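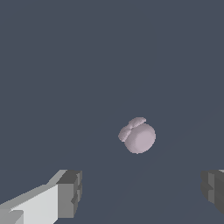

4. Montagem do módulo de passarela Trarnar na margem do rio

Esta secção explica como se instala o módulo de passarela sob a ponte Drenmont, no lado do cais Gandden. Antes de começar, leia a secção 3 (ancoragens) até o fim.

4.1 Confirme com a autoridade do porto que o troço está fechado para barcos. O pedido se faz com 22 dias de antecedência.

4.2 Meça o nível da água em três pontos do muro. Anote o valor mais alto na ficha P-2.

4.3 Coloque as duas vigas de apoio nos suportes do muro, sem apertar os parafusos.

4.4 Baixe o módulo com a grua, devagar. O módulo pesa 2.000 kg sem o guarda-corpo.

CUIDADO: nenhuma pessoa pode ficar debaixo da ponte durante a descida.

4.5 Alinhe a junta com o módulo anterior e aperte os parafusos em cruz, com 378 Nm.

4.6 Monte o guarda-corpo Pettigrew, começando pelo lado da água.

Nota: nos módulos entregues antes de June (código de fábrica "June" na chapa), os furos do guarda-corpo são mais estreitos. Usar o jogo de parafusos B.

4.7 Faça o ensaio de carga com mais de 4.000 kg, distribuídos por igual, e verifique de novo as juntas.

4.8 Assine a ficha P-2 e entregue uma cópia ao responsável da obra.

Revisão do texto: 26/10/2025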